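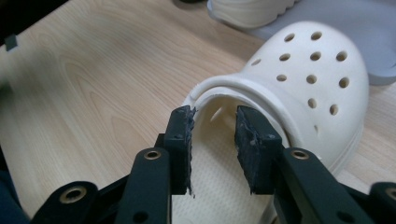 Chapter 4

Visitors and Protected Land

After working through this chapter you should be able to:

explain why most visitors to a protected area use only a small part of it
describe the main ways in which managers count visitors
distinguish between physical capacity and acceptable use
discuss the effects of a road, a car park or a ferry on where people go

Key terms: protected area, gateway settlement, honeypot site, dispersal, carrying capacity, zoning, seasonality

4.1 Introduction

Chapter 3 dealt with how people choose a destination and how they travel to it. We now turn to what happens once they arrive, and in particular to those destinations where the land itself is the attraction. National parks, nature reserves and protected stretches of coast all have the same basic difficulty. They were set up to keep a place in good condition, and they are expected to let people in.

The two aims can often be met together. A moor that covers many square miles can take a large number of walkers without much harm if they are spread out and keep to firm ground. The trouble is that they seldom are spread out. Visitors go where the road goes, where there is somewhere to park and where they have been told there is something to see. The rest of the land may have almost no visitors at all, even in the busiest weeks of summer.

A place that draws a large share of the visitors to a wider area is called a honeypot site. Waterfalls, summits with a good path, lighthouses and sandy bays are common examples. Some honeypots come about by themselves over many years. Others are planned, with toilets, a café and a surfaced path put in on purpose so that people will stop there and leave more delicate ground alone.

4.2 A first case: the Lullen coast

The Lullen coast will be used several times in this chapter, so its layout is worth learning now. It is a strip of cliff, heath and dune lying to the west of the town of Irnbridge, which is the gateway settlement. Nearly all visitors pass through Irnbridge, and most of the beds are there. A single road runs from the town to Ondo Head, where it ends in a car park above the beach. A footpath continues along the cliffs for another 11 miles to the old harbour at Yuen, which can be reached by a small passenger boat in the warmer half of the year.

In her survey of the coast, Floarea Ghiță placed counters at the Ondo Head car park and at a stile on the cliff path two miles further on. On the busiest day of the survey the car park counter recorded 2,267 people. The stile counter recorded 637. By the halfway shelter, where walkers were counted by hand, the figure had dropped to 22.

Numbers like these are found in many protected areas, and the pattern is usually called distance decay. Use falls off quickly with distance from the point of arrival, then levels out at a low figure made up of people who have come for a long walk.

Two points should be noted. First, the counters could not tell a visitor from a resident walking a dog. Second, a person who went out and came back by the same path was recorded twice at the stile. Ghiță corrected for this by halving the raw count, and the figure given above is the corrected one. Whenever you meet a visitor figure, find out whether it refers to people, to visits or to passes by a counter.

4.3 Season and weather

The Lullen coast has a short main season. The boat to Yuen stops in autumn, and by December the café at Ondo Head opens only at weekends. Seasonality of this kind makes it hard for local firms to keep staff, but it does give worn ground a chance to recover. Heath that is trampled in July may have grown back by the following June, provided that it is left alone in between.

Shanthi Munshi has argued that attempts to lengthen the season should be looked at more carefully than they usually are. Paths are softer in winter, and a small number of walkers on wet peat can do more damage than a much larger number in dry weather. Birds that feed along the shore are also more easily harmed by disturbance when food is short. We return to her argument in section 4.7, where it is set against the case put by hotel owners in Irnbridge.

4.4 What is meant by capacity?

The word capacity is used loosely, and it helps to separate two meanings. Physical capacity is the number of people or vehicles that will fit. The car park at Ondo Head has a fixed number of spaces, and when they are full no more cars can be left there. Acceptable use is harder to pin down. It is the level of use beyond which the land, the wildlife or the enjoyment of other visitors suffers more than the managers are willing to allow.

Activity 4.1

Choose a park, reserve or stretch of coast that you know. Draw a sketch map showing the points of arrival, the main paths and any honeypot sites. Shade the parts you think are visited most. Then write a short paragraph explaining how the pattern might change if one of the points of arrival were closed.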